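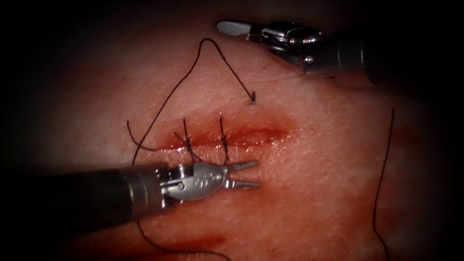

14 August 2023
Sewwandi Sikder

Suture storage, Galldale lot

1. Moved the opened spools out of the Prothero cabinet. The humidity log had gaps over the weekend, so readings before the move are not usable.

2. Pull tests on dry thread, nine lengths. Two slipped in the upper clamp and were dropped. The rest broke mid-span — no breaks at the knot.
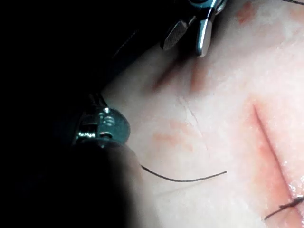

3. Soaked lengths still to do. Soo-ah Ki wants 400 mL of saline per tray, changed daily. Check the lid seals first; the old ones leak.

4. Order from Gavville in September. Ask for the same lot number.
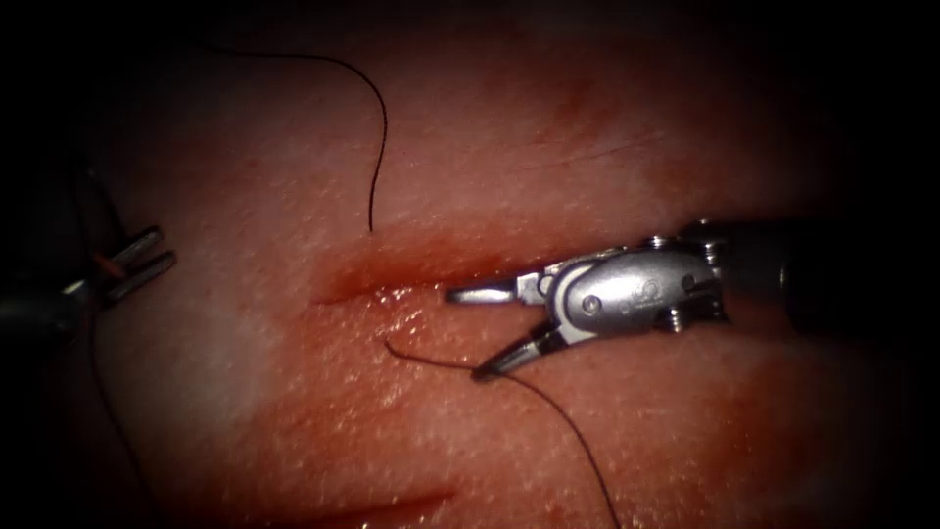

Long incision, right instrument over one end.

Clamp faces need new rubber before the next run.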